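Zarnance Community Workshop
Build log thread, August. The workshop will use this thread to report on the Lemetti laundry arm, a member build now in its second phase. Posts are numbered for reference.

1/ The Lemetti project was approved by the workshop in the spring as a shared build. Its purpose is to load and unload a top-loading washing machine with an arm assembled and maintained by members. The work is carried out in a member household, on the machine that household uses for its own laundry.

2/ Phase one covered the arm itself: joints, wiring, power and emergency stop. It was closed in June. Phase two covers reach, approach angle and grip at the drum. All posts in this thread concern phase two.

3/ A top loader was selected over a front loader after discussion. The opening faces up, so the gripper can come in from above and the forearm does not need to pass through a door. The cost is depth. Items at the bottom of the drum are a long way down, and the wrist must stay clear of the rim the whole time.

4/ Software is built on Jilia, the motion package written and maintained by our members. Version 52 is installed for this phase. Members who still have an earlier version on their own benches are asked to update before submitting motion files, as the joint limit format has changed.

5/ The gripper fingers are the Sharifi pattern, named for the street where the workshop had its first unit. The pattern has been revised twice. The current fingers are wider at the tip and have a shallow groove on the inner face for thin fabric.

6/ Position at the rim has taken up most of the month. The arm is mounted low, so it must rise across the front of the machine and then turn in over the opening. Any error at the lower joint is much larger by the time it reaches the gripper. The approach path was rewritten to move slowly over the last section and to pause before going down.

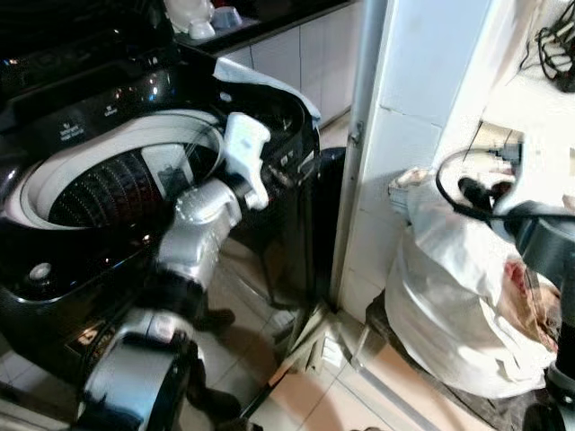 Lemetti arm at the washer, lid up, gripper over the right edge of the drum opening.

7/ The right side of the opening was chosen as the entry point in the present path. Entering at the center gave the wrist more room but left the forearm poorly placed for the far wall of the drum. The group will review this choice when the deep reach tests are complete.

8/ The ribs of the drum wall need care. A fingertip that slides along a smooth wall can catch on a ridge. Jilia now watches motor current at the wrist and backs off when the load rises above a set value. The value was found by hand, with a kitchen sponge taped to the fingers, and will need to be set again if the fingers change.

9/ Test record to date: 300 dry cycles with no fabric, then 957 pick attempts with towels, socks and shirts. Towels are reliable. Socks are acceptable when they lie in a heap and poor when a single sock is flat against the wall. Shirts remain the main difficulty, as a sleeve will often hang from the fingers and catch the rim on the way out.

10/ Full results by fabric type are in the project folder. Members are reminded that failed attempts are to be logged with the same care as successful ones. Several entries from the first two weeks have no fabric type recorded and could not be used.

11/ On safety. The following rules apply to every session and are not open to change by individual members:
The washing machine is switched off at the wall before the arm is powered.
Two members are present, one of whom holds the stop button.
No hand enters the drum while the arm is live.
The arm is parked and powered down before the household uses the machine.

12/ On water. The arm is not sealed. All phase two tests use dry fabric only. A sleeve for the forearm has been drafted in coated nylon – the sewing group has the pattern – but no wet trial will be scheduled until the sleeve has been fitted and checked on the bench.

13/ One hardware fault was reported this month. A set screw at the elbow worked loose during a long run and the arm began to stop short of its target. The screw was replaced and thread lock applied. Members with the same joint kit should check theirs. A quarter turn of play at that screw is enough to spoil the approach.

14/ A question was received on whether the arm could also open the lid and press the controls. This is outside the scope of phase two. The lid is raised by hand before each session. A proposal for phase three may include it, and members who wish to write that proposal should use the standard form.

15/ A second question concerned cost. Parts have been paid for from the shared build fund and from the sale of surplus motors at the spring swap table. No further request to the fund is planned for this phase.

16/ Next steps: deep reach tests at the far wall, a third revision of the Sharifi fingers with a softer tip, and a change to the lift path so that the arm rises straight up before it turns. The last of these is meant to deal with the sleeve problem described in post 9.

17/ Finger files and the current motion path are available to members on the workshop drive under Lemetti, phase 2. Please do not print from copies saved before August – the mounting holes have moved.

18/ Bench time for finger printing may be booked through the usual sheet. Evening slots from 6 p.m. are held for the Lemetti group until the end of the month. Comments on this thread will be read and passed to the group.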